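The worktop is no place for a laptop

I have changed my mind about charging things in the kitchen. For years I defended it. The sockets are at a sensible height, everyone passes through, and a phone left by the bread bin gets found. Then the laptops moved in, and their leads came with them.

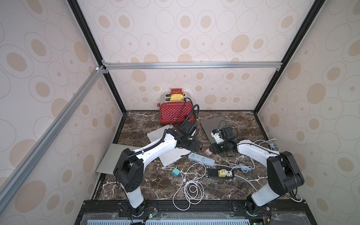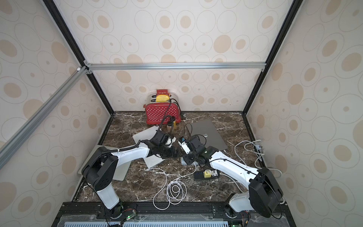 Toast, power strip and leads, all on the one dark marble top.

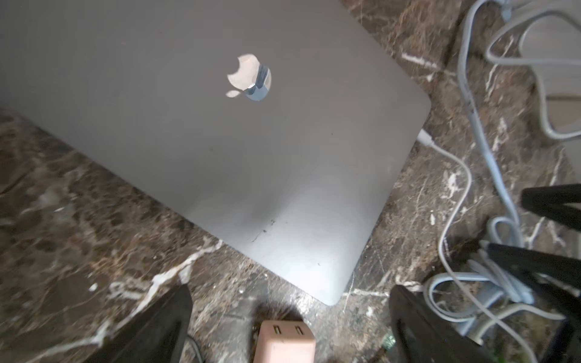
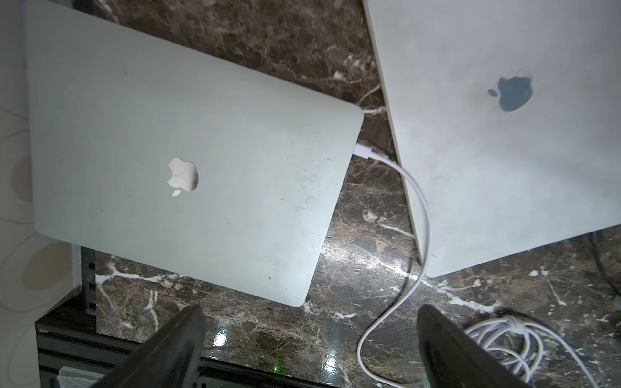 Aurelia Tudose wrote back to say that I was blaming the wrong thing. In her flat in Brakorside the kitchen has the only decent table, and if the laptops left it they would end up on the bed. Her rule is that the toaster gets unplugged and put away by 11, and the surface belongs to work until supper.

I can see the sense in that, but it depends on somebody wiping up first. Crumbs get into ports. Marble is hard on a corner if a lid slips, and a long white lead looped across it will be pulled sooner or later by a person reaching for the butter.

My own answer is duller. We put a shelf in the hall at Cokley, with 2 sockets above it, and anything with a battery goes there at night. The short leads stay on the shelf. The long ones are in a drawer, and I have not missed them. The toaster has its own socket again and the power strip has gone to the shed.

It cost less than a new charger. Baoshan Kong still brings his laptop to breakfast, and I still move it before I cut the bread.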